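Picking Up Small Objects from the Floor: Procedure for Student Teams

Murnum Robotics Club, Practice Unit 4
2 comments | 20 shares

This unit prepares teams for the retrieval task of the Bandara Challenge. Teams should complete the calibration unit before they begin.

1. Place the objects on a hard floor. Keys are required for this unit, and at least one must lie apart from the others.

2. Open the gripper fully and turn the fingers toward the floor. Confirm that the wrist view shows both fingertips.

3. Lower the arm at the slow setting. Stop when the tips are just above the object, and correct the position sideways before going any lower.

4. Close the fingers at low force. A flat key should be approached across its narrow side.

5. Raise the arm 200 millimeters and hold for four seconds. An object that slips during the hold is recorded as a failed attempt.

6. Repeat until 20 attempts have been entered in the team log. The driver and the recorder change places halfway through.

Wipe the inner faces of the fingers at the end of each session. Logs are due to Razia Mohmand by Thursday.

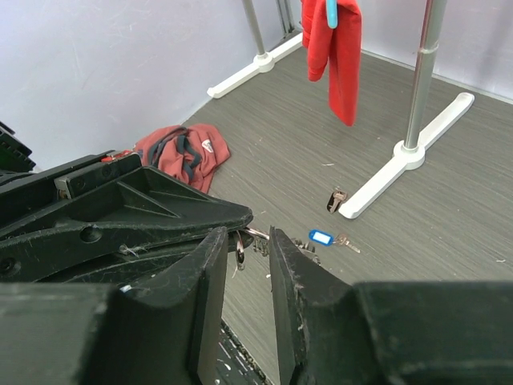
Tharushi Dissanayake: Our team had far fewer slips in step 5 once we slowed the lift as well as the descent. Could the slow setting be made standard for both?

Contact the club office | © Murnum Robotics Club | Back to top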